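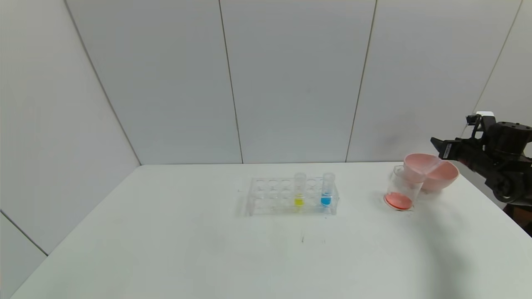
Slide 1. Rack, beaker, bowls, one arm at work.

Thanks for having me. I was asked to talk about what the Dakedano student project got right. I'll do some of that, but mostly I want to talk about what we claimed and what we can back up.

(Pause. Let them look at the slide.)

The class had 14 students and one term. The pitch was "a lab assistant that handles colored samples." That sounds like chemistry. The task is picking things up and putting them down on a clean white table with plain walls, which is about the kindest place you could ask a robot to work. Say this slowly. People nod at the word "lab" and stop listening.

Numbers. By April we had logged 3855 attempts. Sounds like a lot. Take out the ones where a student stopped the arm and started over, and it's a much shorter list. Only 400 were scored by someone who hadn't written the code. Those are the ones I trust, and I'd still like to see them scored twice.

Clear plastic is hard. Don't skip this. The Gostton team told us their tracker "sees" tubes. My guess is that it finds the bright color and works out the rest. Ask them what it does with an empty tube - I did, and got a long answer about lighting.

Slide 2. Two grippers, one rack. 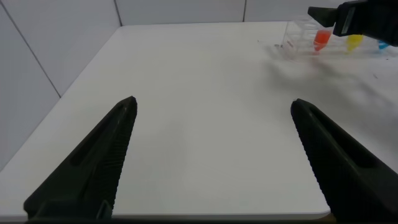
Ieva Sepp wrote back after the practice run of this talk that I was being unfair, that the students learned more from 15 minutes of a stuck gripper than from a month of her lectures, and that a score sheet was never the point.

Fine. I'll give her the first part. But the Wustine write-up does lead with a score, so somebody thought it was the point.

What I would ask for next year:
Move the rack between runs, and write down where it went.
Have another team do the scoring.
Keep the failed runs in the report.

If Kęstutis Bite is in the room, let him answer the calibration question. He'll disagree with me about the second arm.

Questions until they turn the lights on.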